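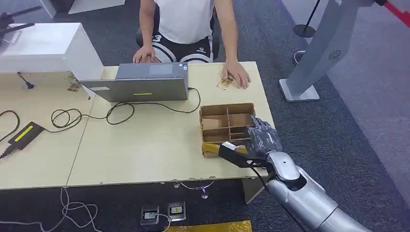 Tedura Portable Tyre Inflator - Light Aircraft

Battery inflator for the main and nose wheels of single-engine trainers and tourers. Built by Cekon for apron and hangar use.

Maximum pressure: 135 psi
Hose length: 37 inches
Tank-free, auto stop at set pressure
Runs up to 8 tyres per charge

Set the target from the aircraft's flight manual, then fit the chuck - the valve must be square to the hose. Not for oleo struts. Replacement chucks are sold separately in grey or black.
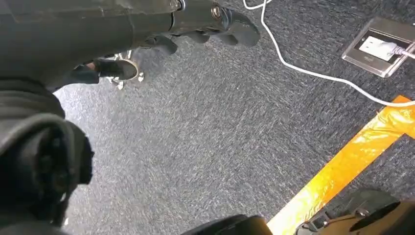
Dark grey arm and hand, over carpet.

Stocked at Brolldale.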